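Section 4. Setting Up the Sorting Board

Now for the fun part! Your Trellport activity table is standing, the pegboard top is level, and it's time to add the board where all the stacking and sorting will happen.

What you need: the maple board, the pouch of shape blocks, and a soft dry cloth.

1. Wipe the pegboard top. Crumbs and grit love to settle in the holes, and one stray bit under the board is enough to make it rock.

2. Lift the board with both hands and lower it flat onto the pegboard. Don't drag it.

3. Turn the board until you like the way the grain runs. Every one is different - swirls, knots, dark wavy streaks - so take a minute to pick your favorite side!

4. Press down on each corner in turn. If one dips, lift the board and go back to step 1.

NOTE: The board is made of long planks glued edge to edge. Fine seams between the planks are normal and will not open up in everyday use.

CAUTION: Keep the board at least 22 inches from a heater or radiator. Never soak it or put it in a dishwasher.

5. Empty the pouch onto the board and gather the blocks in one group toward a back corner. This leaves a big open stretch of wood for building, and little hands can reach it from the front.
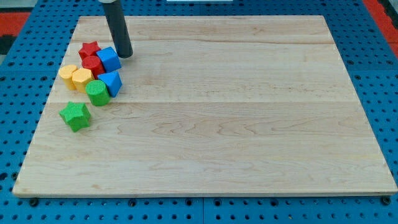
Fig. 4-2. Blocks grouped on the maple board, two of each color.

6. Check the colors: red, blue, yellow, green. The textured sides give a great grip, even for beginners.

7. Try a first round. Start with color pairs, then move on to shapes. A 30-minute session is plenty for most younger children.

CAUTION: Pick up any blocks that land on the floor right away. They are easy to step on.

Oil the board every 90 days with a food-safe oil and let it dry overnight before putting the blocks back. For storage, see Section 5.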